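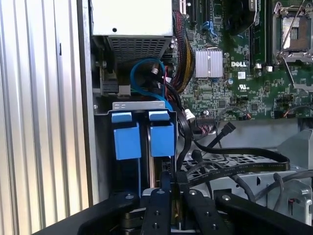

Figure 1. Wrist view, gripper inside the open Dell tower.

4.3 Gripper stall during cable work

The task was to unplug a SATA cable and leave the drives alone. On August 11, 2026 the arm stopped partway through a run and the fingers stayed closed on the connector. The controller logged an over-current fault on the gripper motor at 61 percent of travel. Roxana pressed the stop button and we powered down before touching anything.

Our force limit was the cause. It had been raised to 70 N in June for the Vatora parts and was never set back. We also found that the fault handler held position when it should have opened the fingers.

We lowered the limit, added a release step after 2 seconds of stall, and ran 160 more pulls. The fault did not come back. We still don't trust the release step near the ribbon cable and have not tested it there.

Wanting Wei and Roxana Matei

Comments (2)

Gostness: Did the connector survive?

Wanting Wei: The latch cracked. We replaced the cable.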